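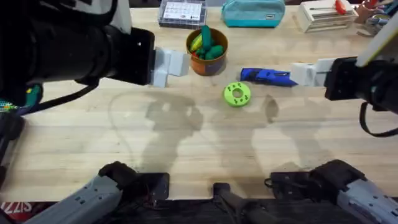 4.2 Segmenting the scene before planning

The planner described in Section 3 assumes that each candidate object arrives with a mask, a grasp axis and an estimate of its height above the table. In our first version the masks came from a depth threshold followed by connected components. This was adequate for rigid items standing apart from each other and poor for everything else. Cloth was the worst case. A bunched cloth has folds deep enough to split one item into several components, and the planner then assigned both arms to what it took to be neighbouring objects.

We replaced the threshold with a two-stage procedure. A colour and depth network proposes regions on the fixed camera view, and a merging step joins regions whose shared boundary shows no step in depth greater than the local noise. The network was trained on 3,928 labelled views collected at the Skarurthorpe laboratory. A further 855 views, recorded after the arms had been recalibrated in September, were held back for testing. Labels were drawn by one annotator and checked by Nhung Lục, who also wrote the rules for occluded items.

Figure 4 gives a typical starting layout. The blue cloth and the green ring lie on the open part of the table, and the bowl to the left of the cloth holds several pieces of toy produce. For planning purposes the bowl and its contents are treated as a single container with a blocked opening – the pieces inside are segmented, but they are not offered as grasp targets unless the task names one of them. The items along the back edge are masked as static obstacles. They enter the collision model and are otherwise ignored.

Figure 4. Starting layout seen from the fixed camera, with both grippers over the table.

Shadows needed separate treatment. With the overhead lighting we use, each arm casts a soft grey shadow which moves with it, and the colour branch of the network tended to propose the gripper shadow as a thin flat object. Depth alone does not settle the matter, as a sheet of paper on the table gives much the same reading. We therefore project the known arm geometry onto the table plane using a single fitted light direction and lower the score of any flat region that overlaps the projection. The light direction is fitted once per session. Fitting it more often made no measurable difference.

4.3 Assigning arms

Given a set of masks, the assignment step chooses which arm acts on which object. The cost has 2 terms: the length of the joint path to the pre-grasp pose, and a penalty on the volume swept by one arm inside the reach of the other. The second term matters most near the centre line, where either arm could serve and where a late change of mind is expensive. We found that a small fixed preference for the arm already assigned in the previous cycle removed most of the switching. The value of this preference was set by hand.

The arms' own pixels are removed before assignment by rendering the kinematic model into the camera view. The cables below the wrists are not part of that model, and their shape depends on the recent motion of the arm. Ahuja, the cable simulator tried first, was too slow to run inside the loop. The current system, Vivine, instead grows the rendered wrist downwards by a fixed margin and marks the result as unknown. Unknown pixels may not be grasped, but they do not count as obstacles either. A real object directly under a wrist is thus hidden from the planner until the arm moves away, and we accept the delay.

Replanning is triggered when a mask changes by more than a set fraction of its area or when an arm reports a joint error. Around 30 cycles pass between triggers in ordinary use. The thresholds are stored with the task file in Prosura, our logging tool, so that a run can be repeated with the same settings.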